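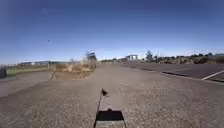 Why did people in the Middle Ages go on pilgrimages?

Mostly they went to pray at a special church or shrine, often to ask for help or to say thank you when someone got better.

I love this bit of history, because a pilgrimage was also the closest thing most folks had to a vacation! Imagine you're a baker who has never been past the next village, and suddenly you're walking for weeks with a bunch of strangers (some of them snored, I'm sure).

Pilgrims often wore a wide hat and carried a long stick called a staff, plus a little bag for food. When they reached the shrine they could buy a badge made of cheap metal and pin it to their hat. A scallop shell meant you'd been to Santiago de Compostela in Spain. I have six copies of old badges on my desk, and the shell is still my favorite.

At night they might sleep at a monastery, where the monks took in travelers, or squeeze into an inn. Sharing a bed with people you'd just met was pretty normal!

My friend Anwara asked me if kids went too. Some did, usually with their parents, and I bet they asked "are we there yet?" all the way.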